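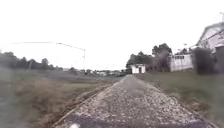
添付1:砂利盛り区間、前方カメラ。奥に白い小屋。手前下の暗いのは車体前部

チケット件名:砂利路収集ランで操舵ラベルが画像より遅れる/左下の滲み
起票:Nabil Chidiac
担当:Grímur Brøndum
対象:Flalar(走行収集機)、収集ツール Rundier
優先度:高
状態:対応中 → 一部解決

■症状(Nabil)
砂利盛りの直進データを取り始めたが、再生すると操舵の値と映像がずれてる。スティックを左に入れた記録があるのに、映像が動くのはその後。目で見てわかるレベル。舗装路のセットでは気づかなかった。直進ばかりだったからかも。
あと画像の左下、草のところがべったり流れてる。右も植え込みのあたりがぼやけ気味。中央の砂利は手前なら石の粒まで見えるので、ピント全体の問題ではなさそう。
今日中に18本取る予定だったが、一旦止めてます。このまま学習に回していいか判断ほしい。

■環境
・空は一面の曇り。上半分ほぼ真っ白
・操作はゲームパッド、手動のみ。自律はオフ
・保存先は機体側のSSD、終了後にSostanoのサーバーへ転送
・Rundierは先週更新したやつのまま。設定はEsquivel現場のをコピー

■返信1(Grímur)
回すのはストップで。ずれたラベルで砂利の縁を覚えさせると、縁に寄ってから戻す癖がつく。前に一度やって捨ててる。
確認してほしいもの
・セッションのmetaファイル
・画像側の時刻が撮影時刻か受信時刻か
・露光の上限値
・車体前部の白い点、前のセットにもあるか

■返信2(Nabil)
meta貼ります。
 画像時刻:受信時刻になってた
 操舵時刻:機体時計
 露光:自動、上限なし
 オフセット補正:0
Esquivelの設定そのままコピーしたのが原因ぽい。あっちは屋内台車で時計が一つだった。すみません見てなかった。
白い点、前のセットにもあります。左寄りの下、位置はだいたい同じ。反射なのか付着物なのか画像だけだと判断つかず。

■返信3(Grímur)
了解。時刻から直す。
1. 画像時刻を撮影時刻に切り替え
2. 機体とカメラPCの時計を同期、ログに差分を残す
3. その場で左右に短く振るランを一本。ラベル付けには使わない、ずれ測定専用
4. 測定値をmetaのオフセット補正に書く
補正は手で足さないこと。スクリプト通して。前に符号まちがえて倍ずれたセットがあった。

■作業ログ(Nabil)
手順1、2まで実施。再起動したらRundierが設定を読み直さず、古い値のまま起動。キャッシュ消して再起動でOK。
測定ラン実施。補正前のずれ 90ms。毎回ほぼ同じなので固定オフセットで行けそう。
撮影時刻に切り替えた状態で再測定、ピーク一致。目視でもスティックと映像が合う。

露光の件。上限を入れた。最初かなり絞ったら右の茂みと奥の木がつぶれて、砂利と土の境目も弱い。少し戻した。左下の滲みは減ったが、ゼロではない。速度を落とすともう少しまし。レンズも拭いたけど差はわからず。

■返信4(Grímur)
境目優先で。モデルに覚えてほしいのは空でも建物でもなく、砂利の帯の左右の縁。左は茶色い土と石の細い帯があるから見分けやすいけど、右は草の斜面にそのまま落ちてる。右縁が見える露光ならOK。
空が白飛びするのは許容。電線が薄いのもどうでもいい。
画像の上側は学習前に切る予定。下の車体部分はマスクする。白い点もマスク範囲に入るか確認たのむ。はみ出すとそこを目印にされる恐れあり。

■返信5(Nabil)
マスク確認、白い点は入ってます。ただ上端ぎりぎり。マスクを少し上に広げました。手前の暗い石の帯がちょっと隠れるけど問題ないはず。

既に取った12本はどうしますか。捨てる?

■返信6(Grímur)
捨てないで隔離。操舵ラベルは使わない。画像だけ、砂利/草の領域分けの練習用に回す。フォルダ名に「ラベル不可」を必ず入れること。混ざると後で探すのが地獄。
取り直しは同じ区間で。ただし直進のきれいなやつばかり要らない。
・中央をまっすぐ
・左寄りから中央へ戻す
・右寄りから中央へ戻す
・わざと少し斜めに入って立て直し
寄っていく部分は記録しても学習から外す。戻す操作の頭から使う。パッドのBボタンで区切りを打てるようにしてある。押し忘れたらメモに書いて、後で推測で打たない。
小屋の手前で終了。入口まで行かなくていい。

■作業ログ(Nabil)
10月31日 再開。
設定はFlalar専用で新規作成、Esquivelの方からは参照しない形に変更。
起動時チェック追加:画像時刻が受信時刻なら録画を開始しない。これ9月の更新のときに入れとくべきだった。
中央直進 → 問題なし
左寄りから戻し → 問題なし。縁の石で車体が少し振れる、操舵に細かい修正が入るがそのまま残す
右寄りから戻し → 一本だけB押し忘れ。メモ済、除外
斜め入り → 角度つけすぎて斜面側に落ちかけた。緊急停止で止めた。この回は破棄
転送中に一回切れた。再送でサイズ一致、チェックサムもOK。
フレーム抜け検査、連続 900フレームで抜けなし。他のランも順次流してます。

■返信7(Grímur)
サンプル見た。時刻は合ってる。右寄りの戻し、操作が急すぎるのが混じってるので、もう少しゆっくりのを追加して。遅い戻しと速い戻しを同じラベル名にしないでほしい。
左下の滲みは別チケットに切る。こっちは時刻ずれの件として閉じたい。

■残件
・右寄り戻し(低速)の追加収録 → Nabil
・左下の滲み、マウントの振動かどうか切り分け → Grímur
・隔離フォルダの名前つけ直し、途中まで → Nabil
・Rundierの設定キャッシュ問題、開発側に報告 → 未
・晴れの日の同じ区間。影が出たときの右縁が心配。日程未定

状態変更:一部解決(時刻ずれは修正済、追加収録待ち)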